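Carnet de téléopération, juillet
Cuisine Cukine, poste Oris

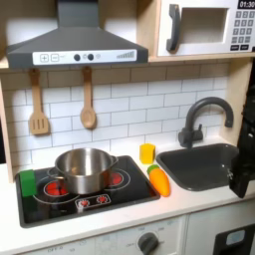
Le matin

Commencé à 8 h. Aujourd'hui je reprends la tâche de la carotte : la prendre sur le plan de travail et la poser dans la casserole. Pour un enfant c'est une seconde. Pour moi, avec les deux manettes et le bras noir qui répond avec un petit retard, c'est un travail qui demande toute l'attention.

J'ai fait les premières démonstrations trop vite. La pince fermait sur les feuilles vertes et pas sur le corps orange, alors la carotte tournait et touchait le bord de la casserole. J'ai gardé ces essais dans un dossier à part. Chez Hostton ils veulent seulement les essais réussis, mais je préfère ne rien effacer avant la fin du mois.

Ensuite j'ai changé ma manière. Je descends d'abord bien vertical, j'attends un instant, je ferme, je monte, et après seulement je vais vers la gauche. Avec la pointe de la carotte vers l'avant du meuble, la prise est plus facile pour moi. Avec la pointe vers l'évier je dois tourner le poignet et je perds mes repères.

Après le repas

Le cube vert en mousse. Il pardonne beaucoup, on peut serrer trop fort et il reprend sa forme. Le gobelet jaune est plus pénible parce qu'il roule quand je le couche par erreur. Une fois il est parti dans l'évier, et j'ai dû me lever pour le remettre.

À 15 h, arrêt du programme Shih, le même message que la semaine dernière. Redémarré, recalibré, cinq minutes perdues. J'ai noté l'heure dans le cahier commun.

Le soir

Total du jeu de données : 503 démonstrations, dont 475 que je juge propres. Pour la carotte seule, 190. Je croyais avoir plus.

J'ai mal à l'épaule droite, il faut que je baisse la chaise. Je remarque aussi que mes gestes deviennent tous pareils l'après-midi, toujours le même chemin, la même hauteur. Je ne sais pas si c'est bon pour l'apprentissage. Demain je déplace la casserole entre chaque essai, et je commence par le gobelet pendant que j'ai encore la main tranquille.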